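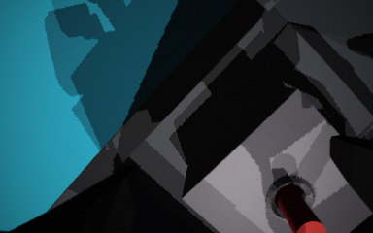

*Jagged shadows fall across a bright cyan surface, beside a long gray and black diagonal structure. Computer-rendered.*

**Zarnden League returns to Sarkunia with a bigger bracket and a home for its finals**

SARKUNIA, May 14, 2025 – The Zarnden League, the team shooter competition that so many local players have grown up with, is coming back for another season, and we could not be happier to share the details at last. Thirty-two teams will play online through the summer and early fall, and the last four will travel to Makris Hall in November for a weekend of live finals in front of a home crowd.

Sign-ups for the open qualifiers drew 3763 players this spring, from high school friends entering together for the first time to old hands who have been in the league since it ran on borrowed computers. Going through all of those entries took our small office a good deal longer than planned, and we would like to thank every team captain who answered our emails (some of them more than once) about rosters and substitute players.

"I played my first league match from my aunt's kitchen, with the rice cooker going behind me," said Nelly Huamán, league director. "So when I read the notes people send in with their sign-ups, I know a lot of those kitchens. We wanted a season with more matches in it for the teams that don't win right away, and I think we have one."

That wish is behind the biggest change to the format. Teams will no longer go home after a single lost series. Everyone plays a group stage of best-of-three matches, and a lower bracket gives those who stumble early a second road to the finals. The grand final stays a best-of-five, as it has always been. Across the whole season the schedule comes to 138 series, and each one will be streamed free with English commentary.

The league is also glad to welcome Witalov as its presenting partner. The company, which makes headsets and keyboards, will outfit all 40 player stations on the finals floor and in the practice room next door, and will pay travel costs for the four visiting teams.

"Our people watch this league on their lunch breaks and argue about it all afternoon," said Biljana Todorova, head of community at Witalov. "Signing on as a partner felt like the natural next step – and now we get to be in the room for the arguments too."

Makris Hall will seat over 220 fans on each day of the finals. Tickets go on sale in late summer, with a reduced price for students and for anyone who entered the qualifiers. Doors will open an hour before the first series so that visitors can meet the teams, and there will be free-play stations in the lobby for the younger ones.

The full schedule, rulebook and team list will be posted on the league's website before opening day. Reporters and streamers who would like a press pass for the finals are warmly invited to write to the Zarnden League press office in Sarkunia.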